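March. Quarter past six, kitchen still dark

Up before the kettle had any business being on. Didn't sleep much. Kept making lists in my head and then losing them, so writing this one down before anybody rings.

Moving stuff. Olga's van comes at 3 and I have done maybe half of what I said I'd do. The back room is the trouble. Front room fine, bedroom fine, books all gone to Tritdale already. Back room is where everything without a home went for 14 years.

Yesterday then. Started with the shelves by the window. Old paint, all of it skinned over. Jars of screws, kept one jar, tipped the rest in together, will regret it. Found the deposit letter from the Garrido flat, the one I swore to Begoña I never got. Going to have to tell her. Not today.

Lunch was crackers standing up. Itziar came by with soup around two and stayed to "help," meaning she sat on the step stool and read me my own postcards. Lovely though. Got nothing done, laughed a lot. She took the lamp, and the fern, and I think the good scissors, can't find them anyway.

Then drawers. Third drawer down wouldn't open, then opened all at once. Batteries, candle ends, instruction booklets for things I don't own. Severino phoned in the middle of it to ask did I still have his drill. Said yes. Not sure it's true. Must look under the stairs before 3.

What else. Paid the last electric. Rang Arnis about the bed, they say the slats are "on their way" which is what they said last week and teh week before. Sleeping on the mattress on the floor then. Fine. Did it at twenty-two, can do it now, though getting up off it will be a different story.

Ignacio thinks I should throw everything out and start over. Easy for him, he owns five shirts and a bicycle. I said some things you keep because you keep them. He said that's how people end up with a back room. Well. Yes.

Rule I made last night, let's see if it holds: cups with cups, tools with tools, soft stuff in with the towels. Good rule. Lasted until the odds and ends. Never fails, I start out sorting and finish up with an orange cup and a blue one in the same bin as a tape measure, and I'm standing there like it's a puzzle.

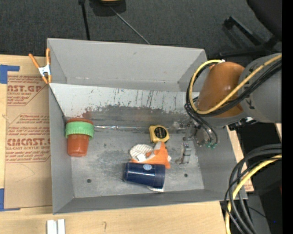
Anyway gave up at eleven and went to bed cross. Shoulder hurts. Left one. Should not have lifted the sewing machine on my own, Olga told me not to, will not be telling Olga.

Still to do. Under the stairs (drill!!). Bathroom cabinet. Take the hooks off the door, fill the holes, find the filler. Strip the bed. Keys in the envelope for the Benen office, they shut at 5 so someone has to go straight after the van. Ask Itziar about the scissors, nicely. Defrost the freezer, oh no, should of done that yesterday. Doing it now, towels down, door propped open with a chair.

Thought I'd be sadder about the place. Was a bit, last night, with the curtains down and the street light coming right in on the floor. Then the tap started its dripping and I got over it.

Kettle's boiled. Phone's going, it'll be Olga wanting to know if I've started. Telling her yes.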